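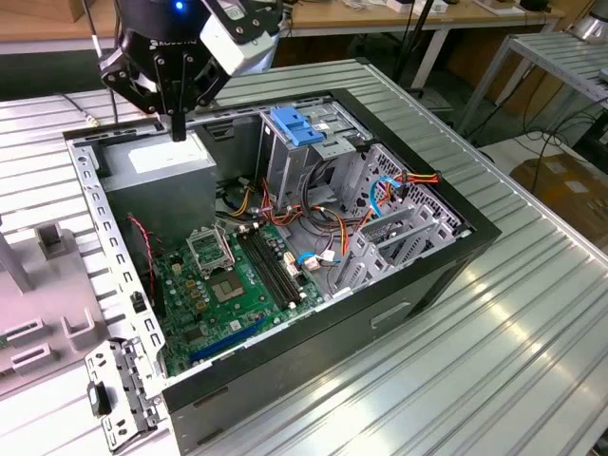

Side panel off, lid of the socket up, no processor in it.

Forum > Desktops > Second-hand > Threads
Latest Popular Saved Log in

1/ Right, a thread on "upgrade-ready" desktop towers. I keep seeing the phrase on Prudosar listings and I'd like to know what anyone thinks it means.

2/ As far as I can tell it means there's a bit missing and you're buying it. An empty socket is described as "your choice of processor". By that logic a car with no engine is your choice of engine.

3/ The listing for the Sala tower says it has "over 100 possible configurations". I asked which ones. I was sent the same listing again, in bold.

4/ To be fair to old office cases, they come apart nicely. The blue latch on the drive cage is the sort of thing I like, and I wish newer cases bothered. My doubts are about the sales talk, which has been laid on with a trowel.

5/ "Tidy internal cabling" is another one. Have a look at the middle of this and tell me where the tidy is. Red, yellow, orange and black, all looping across to the drive cage. 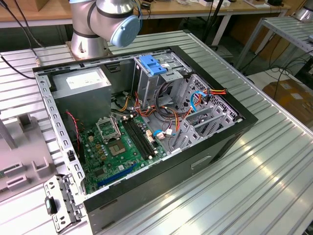 Someone has replied that cable mess makes no difference to how a machine runs, that the airflow business is mostly put about by people selling cases with windows in, and that I should worry about the power supply instead.

6/ Fine, I half agree. I've never seen a loop of wire slow down a spreadsheet. But if you write "tidy" in the advert I'm going to hold you to it. And yes, the power supply is the bit I'd want to know the age of. It's also the bit the adverts never mention.

7/ Then there's the socket itself. If the metal bracket is standing open, I want a close, sharp photo of what's under it before any money changes hands. On a lot of these boards the contacts are tiny springy pins and one careless thumb will do for them. "Untested but should work" is no use to me at all.

8/ Kalludard do a checker where you type in your board and it gives you a score for "upgrade potential". I put in a very ordinary office board and got 1,251. Out of what? The page doesn't say. I put in a much older one and got 3,000. Make of that what you like.
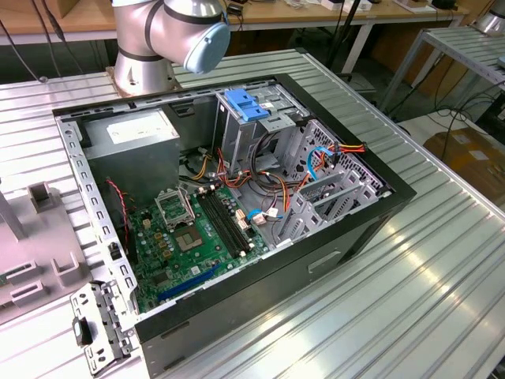 9/ What I'd ask a seller, if you're set on one of these:
- exact board model, read off the board and not off the sticker on the case
- newest processor the board will take with the BIOS it has now
- whether a cooler comes with it, and the screws
- whether the drive trays are all there

10/ Florkard answered 2 of those when I tried them on Wednesday, which puts them ahead of everyone else. The cooler question got "fits most standard coolers". Most. Standard. I've asked again and will add the answer here if I get one.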